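Erer staff meeting – minutes
7/1/23, ground floor, at the tables

Minutes by me, Gwendolyn Lindqvist, and I type the way I talk, so bear with it.

Here: Roscoe Doucet (chair), Latrice Dvorak, Latrice Gallagher, Darnell Mbeki, me. There are two Latrices on the team now, so it's Dvorak and Gallagher from here down. Apologies from the Runetti people, who rang to say they were stuck in traffic and then didn't ring again.

1. Last minutes
Accepted. Gallagher wants it noted that she never agreed to "love" the new roster, she said she could live with it. Noted!

2. How the gripper work is going
Roscoe went through where we're at. Since March the tidying and packing jobs have been moving over to the arms one by one, and every job has to be done by one of us with the hand-held grippers first, over and over, so there's something for the arms to learn from. The tray and cloth jobs are what we're on at the moment. Castellanos, the client, want 30 good runs of each before they'll look at it, and Roscoe thinks that's fair enough. Dvorak thinks it's fair enough for people who aren't doing it.

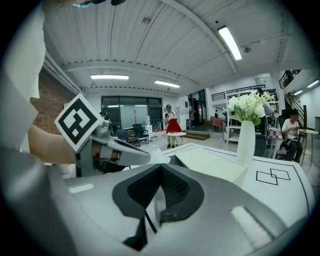

We had a good long natter about who gets counted as "on the job" when they're waiting for a turn. Darnell's view is that waiting is work if you can't leave the building. Roscoe said he'd always paid it that way and was surprised anyone thought otherwise, and Gallagher said well, put it in writing then. So he's going to.
Action: Roscoe to write up paid waiting time and send it to everyone.

3. Wrists and shoulders
This took up most of the meeting and I'm glad it did. Dvorak has had a sore right wrist since she went to full days on the grippers. She used to pack by hand all day and never had a twinge, but with packing you change your grip without thinking and with these you sort of can't. Darnell gets it in the neck from looking down (his words, and yes we all laughed).

We agreed to cap it at 2 hours a day each, in short goes, starting now and not after the next delivery. Roscoe asked if that meant we'd run late for Castellanos. Probably a bit. He'll tell them.
Action: Darnell to redo the roster. Gallagher to ask the physio at Rernano what a group visit costs.

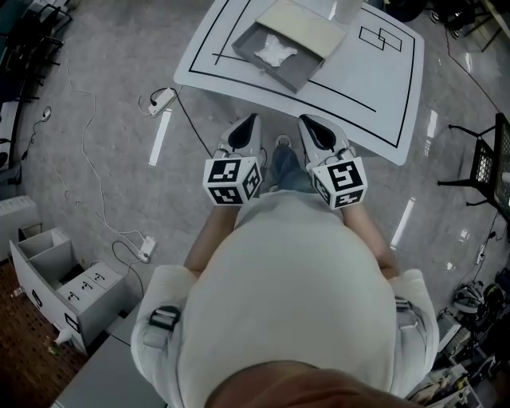 4. What happens to our jobs
Gallagher brought this one and I thought she put it well. She's been packing for years and she's good at it, and it's a strange feeling to be teaching your own job to something that will keep doing it once you've gone home. She isn't against it. She'd just like to know what she'll be doing next winter.

Roscoe said no one is being let go this year and he'd put his name to that. After that he doesn't know, and he'd sooner say so than make something up. He sees 3 of us moving to checking runs and setting up new jobs, with training paid for by the company. Dvorak asked if checking pays the same as packing. It does at the moment. Darnell asked if it should pay more, seeing as you have to know the packing to do the checking, and there was a pause, and Roscoe said he'd take it upstairs.

I said I've liked the change more than I expected to. The old line was so loud you couldn't chat! But I was only ever on it part-time, so weigh that however you like.
Action: Roscoe to come back with a pay answer, yes or no, by next meeting.

5. Odds and ends
Floor leads – Darnell would like them taped down or run along the wall. Agreed, he'll do it with Gallagher.
Grippers go back on charge at the end of the day, whoever had them last.
Milk. We're out again.

Next meeting at 4, same spot, date to come from Roscoe once he's heard from Runetti.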